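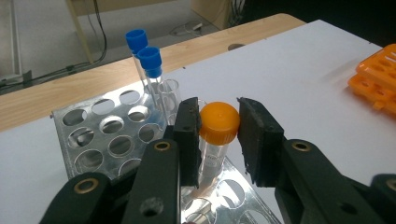
Laboratory Consumables > Tubes and Vials > Conical Centrifuge Tubes

Dillen Conical Centrifuge Tubes, Screw Cap, Sterile
Supplied in Australia by Avarico Laboratory Supply

Catalogue range: DL-15 and DL-50 series
Availability: In stock, Melbourne warehouse
Last updated: 2022-12-15

Overview

The Dillen conical tube is a general-purpose vessel for pelleting, sample storage and reagent aliquoting. Bodies are moulded from clear polypropylene and closed with an orange screw cap. The cap seals against the rim on a moulded plug – there is no separate liner to shed or swell in contact with solvents. Graduations and a white writing panel are printed on the body in solvent-resistant ink.

Tubes are supplied sterile by gamma irradiation and are certified free of DNase, RNase and human DNA. Lot certificates can be downloaded with the lot number printed on the outer carton.

Specifications

Body material: polypropylene
Cap material: high-density polyethylene
Nominal volumes: 15 mL, 50 mL
Outside diameter, 15 mL: 17 mm
Outside diameter, 50 mL: 30 mm
Working temperature: −80 °C to 120 °C (body only)
Graduation accuracy: ±2% of nominal volume
Sterility assurance level: 10⁻⁶
Colour: clear body, orange cap

Centrifugation

Maximum rated force depends on the rotor and the cushion. The published ratings assume a swing-out rotor at 20 °C with a fully supporting conical adaptor. In fixed-angle rotors, fill to at least two-thirds of nominal volume; a partly filled tube may deform at the shoulder. Flat-bottomed buckets without adaptors are not supported at any speed.

Ratings do not apply to tubes holding chlorinated solvents, or to tubes that have been autoclaved. Refer to the chemical compatibility chart (document DL-T4) before using phenol-chloroform mixtures. Short contact at room temperature is tolerated by the body, but the cap should not be wetted.

Freezing

Leave headspace of at least 10% for aqueous samples. Freeze upright with the cap backed off a quarter turn, then tighten once the contents are solid. Tubes intended for vapour-phase nitrogen should be ordered from the Taliteo cryogenic range. The DL series is not rated below −80 °C.

Autoclaving

Bodies may be autoclaved once at 121 °C for 15 minutes with caps removed. Caps are not autoclavable and will lose thread tolerance.

Pack sizes

DL-15-B: 15 mL, bagged, carton of 400
DL-15-R: 15 mL, in foam racks, 8 racks per carton
DL-50-B: 50 mL, bagged, carton of 400
DL-50-P: 50 mL, bagged, pallet quantity, price on application

Pricing

DL-15-B is $259 per carton ex GST. Standing orders of three cartons or more per month attract the contract rate. Freight is included to metropolitan addresses; regional and Tasmanian deliveries are quoted at checkout.

Compatible products

Hsiao HR-50 bench rack, anodised aluminium
Hsiao conical adaptors for 250 mL buckets, pair
Taliteo cryogenic labels, roll

Notice to existing customers

The writing panel on DL-50 tubes has been moved to sit opposite the graduations. Part numbers are unchanged and old and new stock may be mixed within an order until the end of December.

Technical enquiries

Man-lok Lu, Product Specialist, Consumables
Quote the catalogue and lot numbers. For rotor compatibility enquiries, include the rotor model and the adaptor part number.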